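4.2 Recruitment and participation

The Zaltdale Forum is open to members of the Helo Association who are enrolled at a university outside their home country or who have graduated from one. Applicants register through a national contact point, and the contact point forwards a list to the forum office in Zaltdale. In the edition studied here the office received 268 registrations. Of these, 177 people attended at least one full session and signed the attendance sheet. We use the signed sheets as our base and leave out guests, speakers and staff.

Most of those who registered and did not attend gave no reason. Where a reason was recorded, it was usually an exam date or a visa that had not been issued in time. The visa cases matter for our argument. The association pays for lodging but asks students to cover travel first and claim it back later, and several students told us they did not want to buy a ticket before they had a passport in hand. Joubert (Hendrik Joubert, personal communication, 24 Feb 2025) described the same pattern for earlier editions, when the forum was still held in August and the consulates were short of staff.

Participants were placed in nine working groups by the office. Placement followed the field of study given on the form, with some shifting to keep the groups close to equal in size. Law and economics students were spread over several groups, and engineering students were mostly kept together.

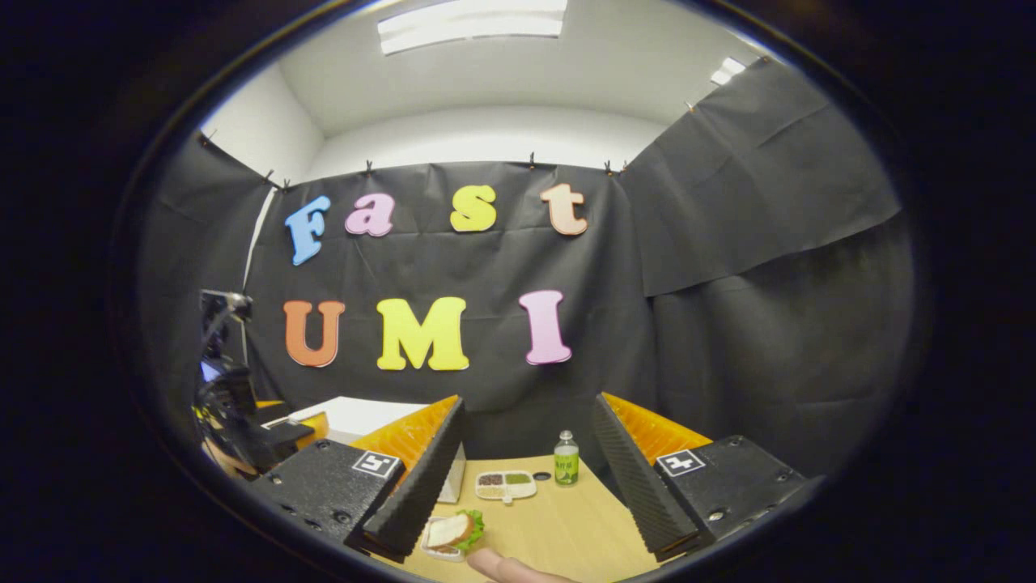
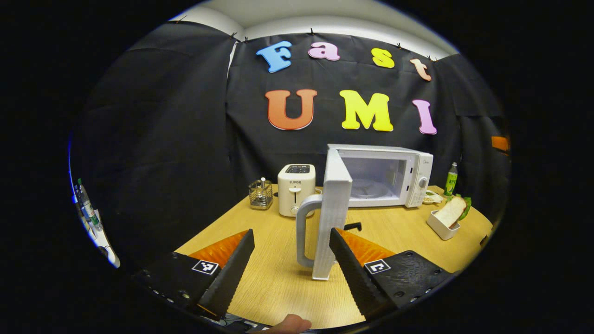
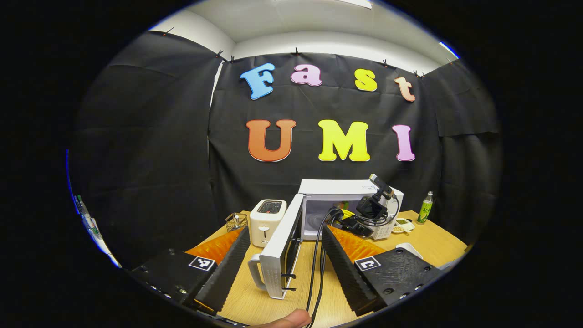
Figure 5. Tabletop with a black fabric backdrop, three views.

4.3 Working groups and the closing statement

Each group was asked to produce one page of recommendations for the closing statement. The groups met in the mornings, and a drafting team made up of one person from each group met in the evenings. We had access to the pages handed in by the groups and to the final text, but not to the versions in between.

Recommendations on the recognition of foreign degrees appear in most of the group pages and take up the first part of the final statement. Recommendations on military service and on voting from abroad appear in fewer pages and are shortened in the final text. The proposal for a permanent youth office, put forward by the group chaired by Quansah, was kept almost word for word. A proposal to publish the association's accounts was dropped. Two members of the drafting team said it had been set aside for lack of time, and a third said it was thought to be a matter for the general meeting.

This differs from what Grekell found for student forums run by ministries, where the closing text was largely written before the participants arrived. In Zaltdale the order of topics follows the group pages fairly closely. Interviews with five former participants, reported in the next section, suggest that students saw the drafting as their own work but were less sure that anyone outside the forum would read the result.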